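4. Montaje en simulación: qué probamos y qué nos fuimos encontrando

4.1. El entorno

Antes de hablar de números tengo que contar cómo es el mundo en el que vive nuestro brazo, porque buena parte de los quebraderos de cabeza salieron de ahí. Todo lo que sigue se hizo en Skorkadell, el simulador que Aksel Kjærgaard empezó a escribir por su cuenta y que luego fuimos parcheando entre los dos (él con bastante más paciencia que yo, todo sea dicho). La tarea se llama Trimari y consiste en reproducir una figura objetivo juntando piezas sueltas de distinto color y longitud. Al sistema le damos la figura final y la vista de una cámara fija, nada más. No recibe el orden de montaje ni le decimos qué pieza toca primero.

Las piezas son pocas: tres barras (verde lima, roja oscura y verde azulada, de menor a mayor), dos bloques magenta y dos cubos azules. Parece poca cosa, ya lo sé, pero a mí me sigue costando ver los cubos azules en las vistas reducidas con las que trabaja la red, y a la red también le costaba. La primera política que entrenamos los ignoraba por completo y se quedaba tan ancha.

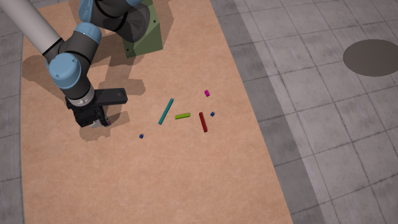 Figura 3. Dos estados de la tarea Trimari en Skorkadell. Arriba, seis piezas separadas sobre la superficie y apenas un punto magenta asomando junto a la punta del dedo de la pinza. Abajo, un bloque magenta alineado con el extremo de la barra verde lima, con la pinza muy cerca.

4.2. Por qué la alineación nos traía de cabeza

Al principio medíamos el éxito solo por distancia entre centros, y fue un error mío, lo reconozco. Con ese criterio, un bloque pegado a la barra pero girado contaba como bueno, y al poner la pieza siguiente el error se arrastraba y la figura salía torcida. Begoña Carrasco me lo hizo ver en una revisión interna con un comentario al margen que decía simplemente «¿y el ángulo?». Tenía toda la razón. Desde entonces exigimos dos cosas a la vez: que los extremos queden próximos y que los ejes largos coincidan dentro de una tolerancia de 3 grados.

El cambio dolió, claro. De los 2.991 episodios que ya teníamos guardados hubo que volver a etiquetar todos, y muchos que habíamos celebrado pasaron a la columna de fallos. Pero la política reentrenada con las etiquetas nuevas se comporta de otra manera: corrige el giro de la muñeca antes de bajar, mientras que la anterior bajaba primero y luego andaba empujando la pieza a ver si había suerte.
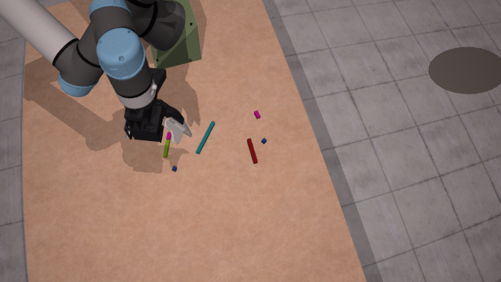 Odense, junio

Copio casi tal cual las notas que tomé durante la última tanda, porque pasadas a limpio pierden la mitad de lo útil. Lanzamos 100 episodios de evaluación con la misma disposición de las piezas grandes y variando la semilla de la política. Lo que más me interesaba era la unión del magenta con el verde lima. Cuando queda bien, los dos parecen una sola barra de dos colores, y justo ahí el detector de piezas que traíamos de Dusteo se confundía: veía un único objeto y el planificador daba por perdido el bloque. ¡Tardamos una eternidad en darnos cuenta de que el fallo era de percepción y no de agarre!

Lo arreglamos separando las máscaras por color antes de agruparlas por contacto. Es una solución poco elegante y no servirá si alguien usa dos piezas contiguas del mismo tono, pero para este juego de piezas funciona. Con el arreglo puesto, los episodios con unión incorrecta se quedaron en 16, casi todos por giro y no por distancia.

También nos dieron guerra las sombras. El brazo proyecta una bien grande sobre la superficie de trabajo, y otra más pequeña bajo la pinza, precisamente en la zona donde queremos precisión. Probamos a quitar las sombras del entrenamiento y el resultado mejoró en el simulador, cosa que me entusiasmó durante una tarde entera, hasta que Aksel volvió a activarlas en la evaluación y la mejora desapareció. Las dejamos puestas, y para la versión final variamos la dirección de la luz en cada episodio de entrenamiento.

Queda pendiente el caso de los cubos. Son tan pequeños que un roce lateral de la pinza los desplaza, y entonces la posición que el planificador guardaba ya no vale. De momento volvemos a estimar todas las posiciones después de cada agarre, lo que alarga el episodio pero evita sustos. La comparación con el planificador de Lindholm, que solo reestima la pieza manipulada, está en la sección 5.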